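Kernden Handheld Gripper Kit - Acceptance Checklist, Tabletop Station
Trial unit, supplied by Ciltis. Session start Monday, 9:30.

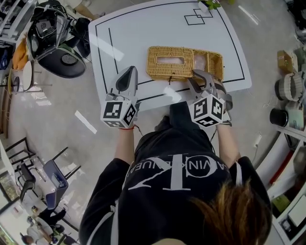 Dirari asked that cable strain be moved ahead of the marker checks, as a loose lead had ended two of its own trials before any data was saved. The order below follows that request.

1. Cables, both grippers. Seated at the connector, free of the table corners. PASS
Comment: sleeve cuffs can catch the lead. Clip it at the forearm.

2. Marker cubes. Faces clean, flat, no lifted corners. PASS
Comment: wipe with a dry cloth only.

3. Finger travel. Open and close 13 times per side. PASS left, RECHECK right
Comment: right side slow to return on 5 cycles. Supplier to advise on spring.

4. Table tape. Border lines stuck down along full length. PASS

5. Test object. Wicker tissue box, placed inside the border. PASS
Comment: woven surface gives good grip but can shed fibers - inspect finger pads after each set.

6. Walking space. No bags or leads within 62 cm of the operator's feet. OPEN
Comment: not measured. Do before next session.

7. Glare. Overhead lights checked against glossy tabletop. OPEN
Comment: tracking log needed from Ciltis before sign-off.

Status: conditional. Items 3, 6 and 7 to be closed before purchase review in July.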